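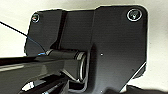 Plusa workshop — bracket and hinge check
Checked by: Yutong Wei
Date: 8 Jun 2016

Mounting plate, flat and firm: OK
Plate screws tight: one took a quarter turn, now OK
Pin straight, no scoring: OK
Collar seated: OK
Spring, coils even: OK — slight squeak, oiled
Flange, no cracks: OK
Opens and closes 60 times without sticking: stuck twice, fine after oil. Run again in January.
Spare springs in drawer: 2, need 4. Weidong Tang to order from Lurko.

Passed for use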